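揺れる四本脚
喫茶店のテーブルは、なぜいつまでもがたつくのか

席に着き、肘をつき、コーヒーがソーサーにこぼれる。注文してから五分以内に起きるこの出来事を、たいていの客は自分の肘のせいだと思う。二度目で疑い、三度目で天板の縁を指で押し、ああ、と言う。それから紙ナプキンを四つに折る。

この動作を教わった人はまずいない。学校で習うわけでも、親から受け継ぐわけでもないのに、全国どこの喫茶店でも、同じ折り方の紙が同じように脚の下に挟まっている。床を掃く店員は、その紙がいつからそこにあるのかを知らない。知らないまま、少しだけ動いた紙を足先で押し戻してから仕事に戻る。

本誌がテーブルのがたつきで特集を組むと決まったとき、編集部の反応は冷ややかだった。隣の島では温泉の特集が進んでいて、向こうには出張があり、露天風呂があり、夕食の写真があった。こちらに与えられたのは水準器ひとつと、喫茶店の領収書は一日二枚までという通達である。以下はその成果だ。

紙ナプキンの地位

最初に訪ねたのは、私鉄の駅から商店街を抜けた先にある喫茶店Yusufだった。客席のテーブルは16台。開店のときに同じ型をまとめて買い、同じ日に運び込んだものだというのに、がたつき方は一台ごとに違う。窓際は右奥に沈む。レジ前は押すと一拍おいてから戻ってくる。奥の壁際にいたっては、揺れるというより回る。

店主は、どの席がどう揺れるかをすべて覚えていた。原稿を書きに来る客は壁際を避け、新聞を広げる客は窓際を避ける。常連は黙って自分に合う席へ行き、初めての客だけが、いちばん眺めのいい、いちばん揺れる席に座る。直さないのかと聞くと、直している、という返事だった。見せてもらった引き出しには、折った段ボール、薄く切ったゴム板、使わなくなったポイントカードが、厚み別に並んでいた。

「名刺がいちばんいいんですよ。営業の人のやつ。紙が厚いから」

こちらはちょうど名刺を渡したところだったので、少し複雑な気持ちになった。本誌の名刺は経費削減で去年から薄くなっている。店主は指先で厚みを確かめ、引き出しの左端、つまり補助的な用途の列に入れた。

挟みものの素材には、業界の外ではあまり知られていない序列がある。紙ナプキンは手に入りやすいが、三日でつぶれる。コースターはよく効くが、湿気を吸うと膨らみ、今度は反対側の脚が浮く。段ボールは見た目に難があり、しかも一度使うと、店全体が引っ越し前のような雰囲気になる。割り箸の袋を使う店もあって、和食の店には悪くない。コルクは優秀で、ワインを出す店の特権である。ゴム板は性能では一番だが、わざわざ買ってきたことが客にわかってしまう。がたつきに対して店が本気を出している、という印象は、店主たちの言葉を借りれば「なんか、負けた感じがする」のだそうだ。

床という共犯者

客はテーブルを責める。テーブルを納める側は床を責める。床を張る側は、建物が古いのだと言う。建物を管理する側まで聞きに行く予算は出なかった。

業務用家具を卸すZorngateの倉庫で、検品の様子を見せてもらった。出荷前のテーブルは、すべて水平を出した定盤の上に載せて四隅を押す。そこで揺れるものは出さない。それでも納品した先から「がたつく」と電話が来る。同社が一年のうちに受けた、がたつきに関する問い合わせは1,737件あったという。件数を教えてくれた担当者の口調には、怒りも嘆きもなく、降水量を読み上げる人に近いものがあった。

問い合わせを受けて現場に行くと、まずテーブルを別の場所に移してみる。そこで揺れなければ床が悪い。そこでも揺れれば、やはり床が悪い可能性が残る。別の場所の床も、たいてい悪いからだ。タイルの目地に脚がひとつ落ちている、板の継ぎ目が反っている、排水のために床そのものに勾配がついている。厨房に近い席ほど傾いているのは、水を流して掃除できるようにした名残りだったりする。

「床は平らだという前提で、みなさん生きていらっしゃるので」

担当者はそう言って、自分の足元を見た。つられてこちらも見た。倉庫の床は塗装されたコンクリートで、見たところ平らだった。水準器を置くと、泡は左に寄った。担当者は何も言わなかった。

三本脚の冷遇

がたつきを原理から片づけたいのなら、答えはとうの昔に出ている。脚を三本にすればいい。三つの点はいつでもひとつの平面に載るので、床がどれだけ波打っていても、三本の脚は必ず全部つく。カメラの三脚も、牛の乳をしぼるときの腰掛けも、測量の道具も三本脚だ。でこぼこの場所で仕事をする道具は、みんなこの方式を選んできた。

では喫茶店のテーブルはなぜ三本にしないのか。理由は単純で、倒れるのである。四角い天板に三本の脚をつけると、脚のない側に大きな張り出しができ、そこに誰かが手をついて立ち上がった瞬間に、すべてがその人の膝に向かってくる。揺れはしない。揺れずに、いきなり倒れる。四本脚のがたつきは、言ってみれば、倒れる前に少しずつ文句を言ってくれる仕組みでもある。

丸い天板なら三本でもまだ様になるので、庭に置くテーブルにはときどき見かける。しかし椅子との相性が悪い。二人で使えばどちらかの膝に脚が当たるし、四人で囲めば、誰がどこに座るかで静かな駆け引きが始まる。業界ではこの問題を「膝の配分」と呼んでいると聞いて感心したが、あとで確かめたところ、そう呼んでいるのは教えてくれたその会社だけだった。

折衷案として広まったのが、中央に柱を一本立て、下に十字の足を広げる形である。膝には当たらない。見た目もすっきりする。床に触れる先端は結局四つあるので、がたつきは見事に保存された。しかも柱が一本なので、足元のわずかな浮きが天板の端では大きな揺れになる。コーヒーにとっては改悪だが、膝にとっては改善で、現在のところ世の中は膝の側についている。

数学者は回せと言う

がたつくテーブルについては、数学の世界でちゃんと証明されていることがある。脚の長さがそろった正方形の四本脚テーブルなら、床の起伏がなめらかにつながっていて、かつ極端でないかぎり、その場で回していけば、四分の一回転するまでのどこかで必ず四本とも床につく。紙もコルクもいらない。名刺を差し出す必要もない。

理屈はこうだ。三本の脚を床につけたまま、残りの一本が浮いているとする。テーブルを九十度回すと、脚の役割が入れ替わり、さっきまで浮いていた側が、理屈のうえでは床にめり込む側になる。浮いている状態からめり込む状態まで途切れなく変わるのだから、途中に必ず、ちょうどつく瞬間がある。読んだだけで少し気分がよくなる話である。

さっそくYusufに戻り、開店前の時間を借りて試した。窓際の一台を、そろそろと回す。三十度ほど行ったところで、手応えがふっと消えた。四隅のどこを押しても動かない。思わず声が出た。店主も出てきて、四隅を順番に押し、感心したようにうなずき、それから通路のほうを見た。テーブルの角が、ちょうど人の腰の高さで通路に突き出していた。

数学は通路について何も言っていない。壁についても、隣の席についても、コンセントの位置についても言っていない。定理が保証してくれるのは、どこかに安定する角度があることだけで、その角度で店が営業できるかどうかは別の話になる。なお定理は目地や段差のある床を相手にしていないので、タイル張りの店では、回しても回しても裏切られることがある。レジ前の一台がそうだった。一周して、元の位置に戻り、元どおりに揺れた。

店主は窓際の一台を、黙って三十度戻した。足元には折ったポイントカードが置いてあり、脚はその上に正確に着地した。

ねじの先にある希望

世の中のテーブルの裏側には、じつはたいてい解決策がついている。脚の先にある、丸くて平たい部品がそれだ。アジャスターと呼ばれ、回すと伸び縮みする。つまりがたつきの大半は、しゃがんで、部品を半回転させれば終わる話なのである。

なのに誰も回さない。理由はいくつか聞いた。まず、そこにあることを知らない。知っていても、モップの水と年月で固まっている。固まっていなくても、営業中に客の足元に潜り込むのは気が引けるし、閉店後には、どのテーブルが揺れていたかもう思い出せない。Zorngateの担当者によれば、納品のときに必ず説明をするのだが、説明を聞いた店長はたいてい半年で異動するのだという。

アジャスターを専門に作っているGalicoは、この状況を長年にわたって見守ってきた会社である。見守るだけでは商売にならないので、踏むだけで自動的に高さが合う脚先を開発した。内部に詰めた樹脂が荷重でゆっくり動き、四本の脚の長さを勝手にそろえる。一台分の部品代が3,000円。試させてもらうと、たしかに揺れない。木の板を一本の脚の下に差し込むと、しばらくもぞもぞと動いてから、また落ち着く。何かが生きているようで、多少気味が悪い。

売れ行きを尋ねると、工場や病院にはよく出るという答えだった。飲食店はどうか。

「紙ナプキンが、無料なので」

開発には足かけ七年かかったそうだ。競合相手が紙ナプキンだと最初からわかっていたらどうしたか、という質問は、失礼にあたる気がして飲み込んだ。ところが帰りぎわに通された応接室のテーブルが、かすかに揺れた。部屋にいた全員がそれに気づき、全員が湯のみを持ち上げたまま話を続けた。

揺れない店に行ってみる

公平を期すために、揺れない店にも行かなければならない。複数の取材先が名前を挙げたのが、Kurksideというカフェだった。開店は2021年8月。内装を決めるときに、まず床の水平を出し直し、それから家具を選んだという、順番の正しい店である。順番が正しかったために予算が床で尽き、照明は今も開店当時の仮のものがぶら下がっている。

座ってみると、驚くほど何も起きない。肘をついても、手帳に字を書いても、子どもが隣で足をぶらぶらさせても、水のグラスの面は静かなままだ。ただ、この静けさは五分で忘れる。揺れないことに感動しながらコーヒーを飲み続けるのは、かなり意識しないと難しい。店の人にそう伝えると、苦笑いが返ってきた。開店以来、テーブルが揺れなくて素晴らしいと言った客は一人もいないそうだ。照明が暗いという意見は、毎週届く。

床にかけたお金のことを、メニューのどこかに書こうとした時期もあったらしい。「当店の床は水平です」という一文を入れてみたところ、傾いた床の店だったのかと心配する客が出たので、次の刷り直しで外した。ケーキの説明が一行増えた。

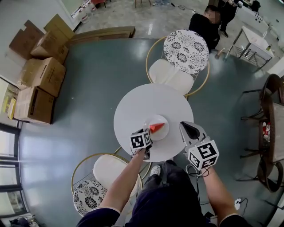 がたつくテーブルの脚は、長いほうを切れば直るのか。

切って直る例は少ない。がたつきの原因は床の側にあることが多く、脚を切っても席を動かしたとたんにまた揺れるため、先に置き場所を変えて確かめ、次にアジャスターを回すのが順当である。

にもかかわらず、のこぎりを手に取る人は後を絶たない。取材中に聞いた話のなかでいちばん多かったのも、この手の話だった。一本を少し切る。すると今度は対角の脚が長く感じられる。そちらも少し切る。日曜の午後いっぱいをかけて公平を期した結果、食卓が座卓になった家がある。話してくれた人は、低くてこれはこれで落ち着くと言っていたが、椅子のほうはそのままなので、家族は全員、前かがみで夕食をとっているという。

家庭のテーブルには、店とは違う事情もある。店では客が替わるたびに新しく驚くが、家では全員が揺れを知っていて、それに合わせて暮らしている。醤油さしは沈まない側に置く。みそ汁は八分目にする。字を書くときは、空いた手で天板の角を押さえる。こうした作法は来客があって初めて表に出るもので、客が肘をついた瞬間、家じゅうの手が一斉に自分の椀に伸びる。あの動きのそろい方は、練習してもなかなか身につくものではない。

ある家では、がたつきを直したところ、しばらく食事中にみそ汁がこぼれたそうである。揺れを見越して傾ける癖が、全員に残っていたのだ。

外のテーブルという別世界

十一月ともなれば外の席はもう店じまいだろうと思っていたら、案外そうでもなかった。膝掛けを貸し、ストーブを立て、意地でも外で飲ませる店が増えている。がたつきの観点からは、ここは無法地帯である。石畳、砂利、芝生、排水溝の格子。格子に脚先が一本すっぽりはまったテーブルを見たときには、水準器をかばんから出す気にもならなかった。

外の席で観察していると、人の態度が室内とはずいぶん違うことに気づく。室内で揺れると眉をひそめる人が、外で揺れると笑うのである。風もあるし、葉も落ちてくるし、鳩もいる。テーブルひとつが揺れたところで、苦情の順番としてはかなり後ろのほうになる。鳩は足元を歩き回り、脚の下に挟まれた紙を引き抜こうとしていた。食べ物だと思ったのか、何か別の考えがあったのかはわからない。

店員が出てきて、慣れた手つきで新しい紙を折り、しゃがみ、挟み、天板を押した。まだ揺れる。もう一度折って、押した。反対側が浮いた。店員は少し考え、テーブルを二十度ほど回した。ぴたりと止まった。例の定理をご存じですか、と思わず聞くと、何のことだか、という顔をされた。先輩がこうやっていたので、ということだった。

石畳はなめらかにつながった面とは言いがたいから、定理の手柄にしてよいものかどうか迷う。迷っているうちに、ストーブのほうへ席を移したい客が来て、テーブルを少し引いた。また揺れ始めた。店員はもう奥に戻っていて、こちらの領収書は、その日の二枚目だった。

編集部に帰って原稿を書いている。この机も揺れる。アジャスターは固着していて、素手では回らなかった。工具の購入を申請したところ、備品の修理は総務の担当だと言われ、総務からは、床の問題ならビルの管理会社に聞いてほしいと返ってきた。いまは温泉特集の見本刷りを折って挟んでいる。露天風呂のページで、紙が厚い。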